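Do you really need a different cloth for every job?
5/7/23

The cleaning aisle has grown by half since I last paid it any attention, and most of the new half is cloths. Glass cloths, steel cloths, a cloth for the hob, a cloth for the screen, one in a tin that claims to be good for 3,000 wipes. I'd like to meet the person who checked that figure. I have been suspicious of all this for years, and in January I stopped buying any of it to see what I would miss.

The answer so far is one thing, and I'll come to it.

Old cotton first. A worn-out T-shirt or pillowcase cut into squares does most of what a packet of cloths does. Cut off the seams and any printed bits, because the printing can scratch and it doesn't soak up a drop. Don't bother hemming. Towelling is better for spills but sheds fluff for the first few washes, so keep it away from mirrors until it settles down.

Glass and mirrors. People swear by newspaper. I tried it and got grey fingers and grey smudges on the white paint round the window. Plain water with a drop of washing-up liquid, then a dry cotton rag, did the job as well as the blue spray. If you get streaks you have probably used too much soap, or you're doing it with the sun on the pane.

Vinegar. It takes limescale off taps and kettles and I have no quarrel with it there. It's also recommended for practically everything else in the house, which should make anyone wary. Keep it off marble and other natural stone, it will dull the surface, and never let it meet bleach. As for vinegar and bicarbonate of soda together, the fizz is good fun but you end up with something close to salty water. Use one or the other.
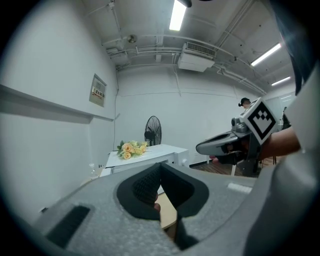 Wooden surfaces are where I parted company with most of the advice. A varnished top wants a damp cloth and then a dry one, and that is the whole routine. Polish with silicone in it leaves a film, more dust sticks to the film, and you're back with the tin the following week. Oiled wood does need feeding now and then, but go by how it looks and feels. If a splash of water still beads up, leave it alone.

White rings from hot mugs: I've been told mayonnaise, toothpaste, a warm iron over a tea towel, and cigarette ash. The iron worked for me on one ring out of two. Toothpaste is a mild abrasive, so it takes off the shine along with the mark. I wouldn't try it anywhere you look at every day.

Now the thing I missed. A decent microfibre cloth is better than cotton at picking up fine dust, and I had to go back and get some. I bought the plain ones, 4 to a pack. Wash them without fabric softener, which clogs the fibres, and keep them out of the tumble dryer if it runs hot. The colour coding is sensible enough if you stick to it. I use one colour for the bathroom and don't care about the rest.

A reader, Zakhar Hrytsenko, wrote to ask whether it's worth boiling cloths on the stove as his grandmother did. Cotton will stand it, though a 60 degree wash and proper drying does the same job with less steam. Most of the smell in a dishcloth comes from leaving it scrunched up by the sink. Hang it over the tap, opened out, and change it every day.

Sponges I have given up on altogether. They smell within the week, whatever you do, and microwaving them is a good way to scorch one. A wooden brush with a replaceable head dries out overnight and lasts me 7 months or so.

Next time, drain unblockers, and whether a plunger beats the lot.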